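Trollstead Soft Goods Recordings — README and purchase notes

Version of 14 September 2025

What is in this folder

The folder keeps the recordings from our work with fabric-covered objects, together with the equipment plan that we used to pay for them. We put both in one document because people who asked for the data nearly always asked next what they must buy to make something similar. The first part is short and concerns the files. The longer part concerns money and planning.

Contents

recordings/ — 196 episodes, one directory for each
notes/ — the operator's remarks, plain text
purchase/ — the equipment list, the quotes and the spare parts sheet
stills/ — single images taken out of the head camera video

The episodes were made at two sites, Trollstead and Temham. The site is written in the first line of every notes file. Please do not mix the sites when you split the data for training and testing. The light is different and the furniture is different, and a model can learn the room instead of the task.

Each episode has the head camera video, the joint positions of both arms and the state of the hands. Sound was not recorded. In 7 episodes the joint positions of one arm are missing for a part of the time; these are marked "partial" in the notes, and we left them in.

Equipment plan

We wrote the first plan before we had any robot, and we made the mistake that is probably common: nearly all of the budget went to the machine. Then we had to ask for a second amount, which took time and patience. If you are planning now, I advise you to write four separate lines from the beginning.

1. The robot. Ask for the price with both hands included. One of our quotes looked very good until we noticed that the hands were listed on another page. Ask also who pays for the return transport if a joint must be repaired.

2. Hand coverings and wrist parts. These are consumables and must be treated like that in the budget. Fabric work is hard on them, because two-handed holding needs a constant pressure from both sides. We order coverings in packs of five from Rotix and keep one unopened pack at each site.

3. Cables. Buy spares for the wrists at the same time as the robot. When the arms are raised, a cable needs enough free length to follow them, but too much length will catch on furniture. We did not know the right length before we worked with the real furniture, so it is better to order two lengths and decide later.

4. The objects and the room. It is the cheapest line and also the one that we forgot. Covers with stitches, frayed edges or loose fibers are useful for this kind of data, but they change with handling. Plan for replacements, and write down in the notes when an old one is taken out of use. Chairs should be measured before you buy them: seat height matters more than style.

Lead times

The robot came from Hafstein after a wait of around 4 months. The coverings normally come much faster. Our advice is to place the orders for lines 2 and 3 on the same day as line 1, also if your finance office prefers to see them as "later costs". A robot which stands still for a small part costs the same rent as a robot which works.

What we would buy differently

We would take a second charger before a second table. We would pay for the longer service contract, although the price looked high to us in the first year. And we would not buy special lamps. We bought them for Temham, and most operators preferred the light from the window, even with one side of the image much brighter than the other. The video is less even because of this. If you need uniform light, our recordings are perhaps not the right choice for you.

Known problems

Loose white fibers can confuse simple segmentation, in particular against a pale wall. Objects close to the head camera may be out of focus. The arms can hide a large part of the floor when they are lifted.

Use and updates

You may use the recordings for research and teaching. For commercial use, please write to the Trollstead office first. The spare parts sheet will be revised in October, when we have the new quotes — the prices in the present sheet should be read as a guide only.
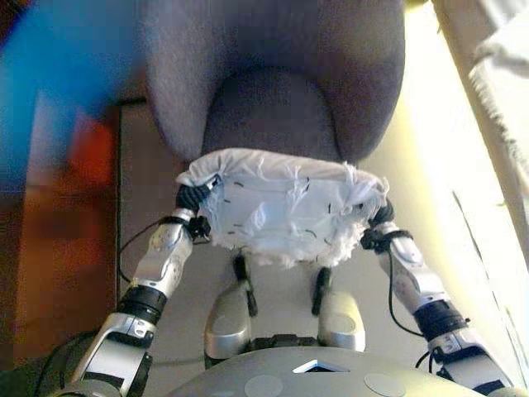

Requests for the purchase folder go to the same office. Please tell us which lines of the plan you need, because the quotes must be cleaned of supplier contact details before we can send them.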